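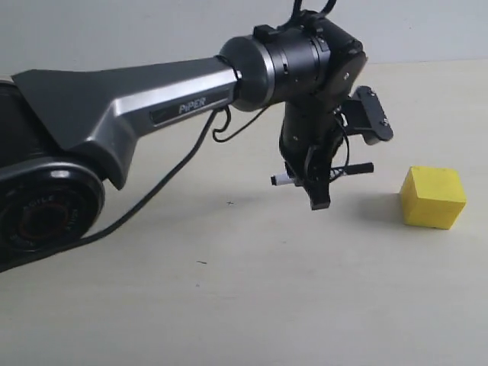 **Figure 4.1.** A small arm, a marker-like rod, and a yellow cube. The purchase order listed one of these.

# Chapter 4: What the Arm Costs Before It Moves

Ask a shop manager what a robot arm costs and you will get the number off the quote. Ask again a year later and you will get a longer number and a shorter temper. This chapter deals with the distance between the two.

We will follow one modest purchase all the way through. Stoltstead, a maker of paint markers and craft supplies, decided to try a tabletop arm for handling markers on a bench beside its packing line. Songül Kozan ran the bench and had asked for an arm for two budget years in a row. Saeed Heydari held the purse and had said no for the same two years. In the third year he said yes, on the condition that the whole thing be called a trial, so that it could be stopped without anyone having to use the word "mistake."

## 4.1 The quote and the rest of it

A quote is an honest document about a small part of the world. It covers the items the seller sells. Stoltstead's integrator, Parnari, supplied a clean one-page quote for the arm, and Heydari approved it over lunch. The list of everything else arrived over the following weeks, one email at a time, each beginning with "just one more thing."

Table 4.1 shows the extras as they finally stood.

| Item | Cost (USD) | On the first quote? |
|---|---|---|
| Bench, leveled and bolted down | 1,150 | No |
| Spare gripper fingers | 480 | No |
| Cables, clips, and strain relief | 190 | No |
| Operator training | 1,100 | No |
| Test parts and scrap allowance | 700 | No |
| **Total extras** | **3620** | |

None of these is exotic. You could have guessed most of them, and so could Heydari, who has bought forklifts. The trouble is that guesses don't get a line in the budget unless somebody types them in.

Look at the finger entry in particular. Fingers are where the money meets the work. A gripper that closes neatly on a cube may have opinions about a cylinder, and a marker is a cylinder with a cap on it.
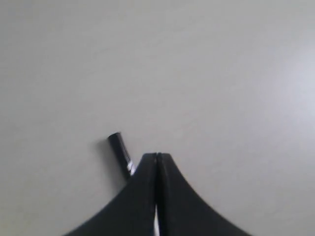

Spare fingers should therefore be priced before the arm is ordered, along with a decision about who is allowed to change them. Stoltstead ordered two sets and kept both in Kozan's desk drawer, which had a lock. The drawer was not budgeted either, but she already owned it.

## 4.2 Time is a line item

Parnari's installer, Senthil Kulkarni, quoted 7 days from delivery to first useful work. Kulkarni is careful, and his estimate was correct for the tasks he could see. It left out the wait for an electrician, the argument over which wall the bench should face, and the safety review, which took place in October and was mostly about the argument over the wall.

A workable rule for a first purchase is to take the installer's estimate, add every task that belongs to your own staff, and write a name beside each one. Tasks without names take forever and cost the most. At Stoltstead the staff hours came to about 40, all of them borrowed from people who had other jobs and mentioned it.

## 4.3 Sizing the trial

A trial needs an end and a test. Kozan's first draft had neither. It proposed to "explore the capabilities of the arm," a sentence that can absorb any amount of money you care to pour into it.

Her second draft was better:

1. Use a single bench and a single product, with one simple block kept as a practice part.
2. Log operator time spent helping the arm, including time spent standing near it looking worried.
3. Stop after 22 shifts and compare the log with the hand-packing record.
4. Charge every spare part to the trial, and none of them to "general supplies."

Item 4 drew the most complaints. General supplies is where inconvenient costs go to retire, and a plant that lets them do so will buy its second arm on the strength of a fairy tale about the first.

Heydari signed the second draft. He also asked for a column headed "Things we forgot," with money in it. Kozan thought this was sarcasm and left it blank. It was policy, and the draft came back.

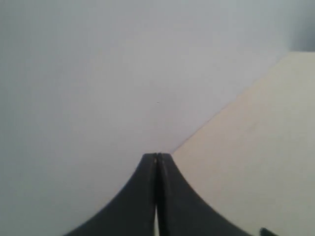

## 4.4 Exercises

1. Rebuild Table 4.1 for a bench in your own workplace. Add a contingency line and defend its size in one paragraph.
2. List the staff tasks the installer's estimate in Section 4.2 left out. Assign each to a job title and price the hours at your local rate.
3. Rewrite "explore the capabilities of the arm" as a goal that could fail.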